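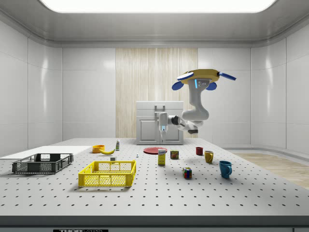 Forum > Manipulation > Simulation and Benchmarks

Re: distractor ordering and the Gallel policy

kotirside_lab
We finished the clutter ablation on the Gallel policy, 939 simulated episodes. Same perforated table for all of it, with the crates on the left and the red plate in the middle. Shuffling the mugs cost us far more than changing the lighting colour. Success fell from 80 per cent to 2 when the yellow and blue ones swapped spots.

adauda
That's memorised position. Did you randomise in training?

kotirside_lab
Only the small items. Ladi Ogbonna's write-up has the ranges.

unditz44
Disagree with Aminu. A drop that size looks like a grasp labelling bug to me. We had the same at Lefèvre in December and it was handle orientation.

adauda
Could be, but then it should fail on the unshuffled layout too. It doesn't.

unditz44
Fair. I'd still rerun 246 of them with the labels checked before you publish.

kotirside_lab
Will do. Logs go up once the rerun is finished.

Related threads
Perforated tabletops and depth noise
Unditz grasp labels, known faults
Randomising mug handles

This site uses cookies to keep you logged in. Accept | Settings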